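Lenetti foam cannon, second season

I bought the Lenetti foam cannon to replace a cheap one that had started leaking at the quick connect. It has been used on two vehicles, a compact sedan and a pickup, since December. The washer is a small electric Naseri unit with the stock hose.

Setup. The cannon ships with a brass fitting and no adapter. The Naseri gun takes a different plug, so I had to order one. Thread the adapter on by hand and use tape on the threads. Mine dripped until I redid it.

Mix. The bottle has fill marks on one side only, and they are hard to read once there is soap in it. I use 2 ounces of Idari shampoo and fill the rest with warm water. The foam holds on a vertical door long enough to work the wheels before rinsing. With the dial fully open it uses soap too fast. A quarter turn back is the better setting.

Spray pattern. The fan adjusts from narrow to wide by twisting the nozzle. The wide end is uneven, with more foam on the left side. On the pickup this means a second pass over the roof. The narrow end is fine for wheel wells.

Build. The pickup tube is stiff and came cut a little short, which leaves a layer of soap at the bottom of the bottle. The dial has loosened slightly. The mesh filter clogged once and cleared after a soak in vinegar.

Price. I paid 55 dollars at Lotatport Auto Supply. The larger bottle version was 83 there and has the same nozzle, so I see no case for it unless you wash vans.

Verdict. Good foam, average hardware. Buy it if you already own the right adapter. Rinse it with plain water after every wash. 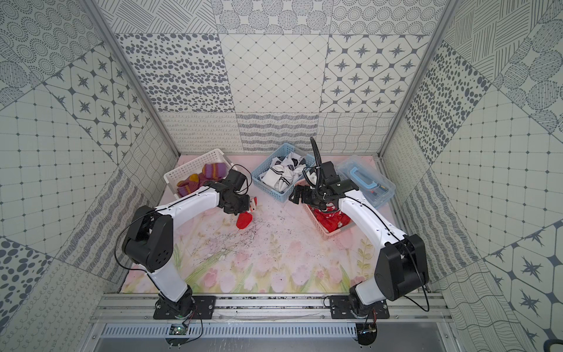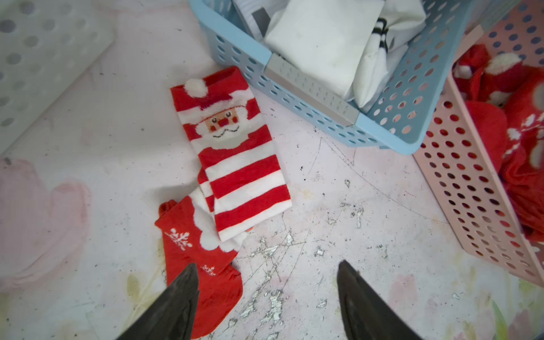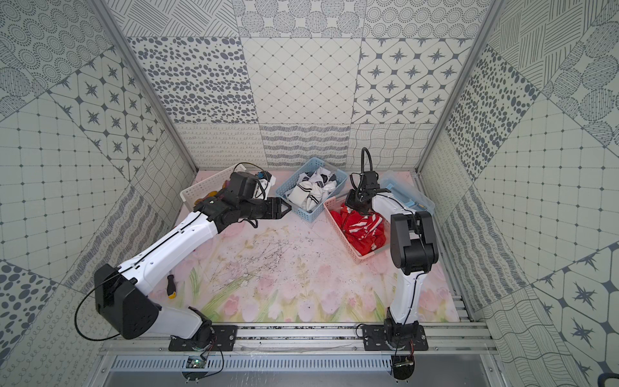
Reply from Naseri_owner: Same short tube on mine. I pushed a piece of aquarium hose over the end and it now draws down to the last of the soap. I would also check the O-ring behind the dial, as mine was pinched from new and that was where the looseness came from.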